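When Robots Come to Work: What Changes for People?

Two robot arms can share one table. A cloth lies between them, with a tin can and a green basket farther back. Putting small things like these where they belong is a job many people do all day long at work.
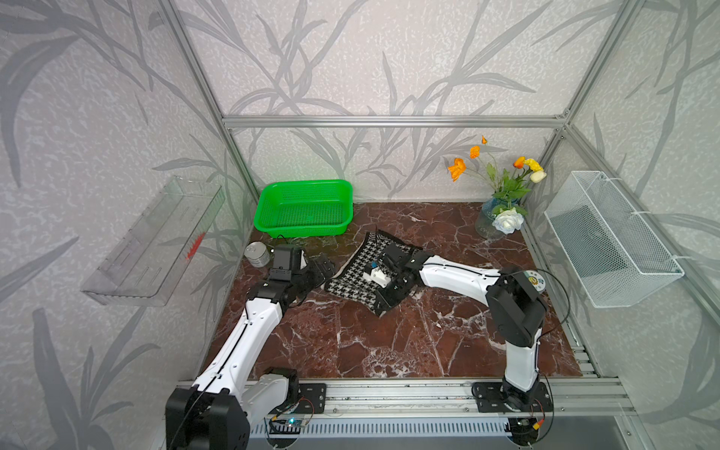 What is automation?

Automation means having a machine do a job that a person used to do by hand. A dishwasher is automation. So is a door that slides open when you walk up to it.

Robot arms are another kind. An arm has stiff parts called links, and places where it bends called joints. Your own arm works the same way. Your elbow is a joint, and the part between your elbow and your wrist is a link. At the end of the robot's arm is a gripper. Two of the fingers on a gripper can squeeze together to hold something, like your thumb and first finger do.

A day at Furden

Furden is a company that gets household goods ready to be used again. Boxes arrive full of mixed things: cloths, cans, baskets, vases. Someone has to take each thing out, look at it, and put it in the right place.

On a busy day, 1000 things come through the sorting room. Before the robots came, people did all of this standing at long tables. They reached, picked up, turned, and put down. Then they did it again. By the end of the day, their shoulders and wrists were often sore.

In January, Furden began using robot arms at some of the tables. The arms work in pairs.

Why is cloth so hard?

A can keeps its shape. If you tip it over, it is still a can, and a robot can learn where to grab it.

Cloth is different. It folds, slides, and bunches up. A corner can flip over and hide what is under it. Small things can get tucked inside. You can feel that with your fingertips without thinking about it, but a robot has to work it out from its cameras and motors.

Try this at home. Lay a dish towel on a table and put a small toy on it. Now move the toy off the towel using only your thumb and one finger, without moving the towel. Then try it with oven mitts on. The second way is closer to what a robot has to do.

What do the people do now?

The people at Furden still come to work, and their jobs have changed in several ways.

Some of them set up the tables. They put out the things to be sorted and check that nothing is in the way of the arms.

Some of them watch. If an arm drops something or gets stuck, a worker presses a button to stop it. Then they fix the problem and start it again. Each worker had 30 hours of training before doing this alone.

Some of them still sort by hand. Glass and very old things go to people, who are better at noticing a tiny crack or a loose handle.

Is it all good news?

Workers do not all feel the same way about it. One worker said her wrists hurt less than they used to. Another said he missed talking with the person across the table, where the arms are now. A third was worried that the company might need fewer people later on.

These are fair things to think about. When a workplace buys a machine, people have to decide who will learn to use it, what happens to the old jobs, and how everyone will stay safe. The machine cannot decide any of that. At Furden, the workers and the managers meet to talk about it, and they do not always agree.

Words to know

Gripper: the part of a robot that holds things.
Joint: a place where an arm bends or turns.
Link: the stiff part between two joints.
Sort: to put things into groups.

Something to talk about

Think of a job you do at home, such as setting the table or folding socks. Which parts would you give to a robot? Which parts would you want to keep?

Contact Prellow Learning Pages | © Prellow. Teachers may copy this page for class use. | Back to top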